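Crafting Is the New Grind, and I'm Not Buying It

January 2020

The developers of Rilier put out another preview last week, and most of it went to crafting. There are 1,735 recipes in the game. The lead designer, Iker Peñalver, repeated the number twice, and the comments under the stream repeated it a lot more than that.

I have a question about those recipes. How many of them will I want to make?

We've been here before. Clollora shipped with a crafting bench in every town and a pile of herbs on every hillside, and I spent my first ten hours picking up blue flowers. By hour 20 I had a bag full of potions I never drank, because the sword I found in a barrel outside Prirville killed everything in two swings. I still picked the flowers. The game made a nice little sound when I did it, and I suspect that sound got more design time than the potions.

Fans of these systems will say crafting lets you play your way. Maybe. My friend Olaia Manzano has finished Clollora 3 times and swears by the poison build, which needs parts from a swamp most players walk straight past. Good for her. But one good build in a swamp doesn't excuse hundreds of recipes that raise your armor by a point and then go stale when you level up.

What bothers me about the Rilier preview is what got left out. We saw menus. We saw a lot of menus. We saw leather become better leather. We didn't see a single fight where a crafted item changed what the player did. If the system is as deep as Peñalver says, that clip should have been easy to record.

I also don't love the talk of "material packs" in the store at launch. The studio says they're optional. Sure, and so is sleep. Once a company sells you the stuff that takes hours to gather, I stop trusting how many hours it takes.

The game is out in March, and I'll play it. I'd be happy to be wrong about all this. Until I see an actual boss fight, though, I'm treating that big number the way I treat the square mileage of an open world map, as something that looks good on the back of a box.

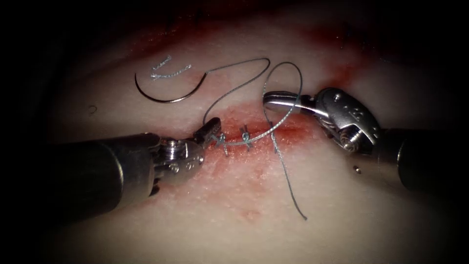 Can you finish Rilier without crafting anything?
The studio hasn't said. The preview showed weapons dropping from enemies, but nothing in it made clear whether those would carry a player to the end.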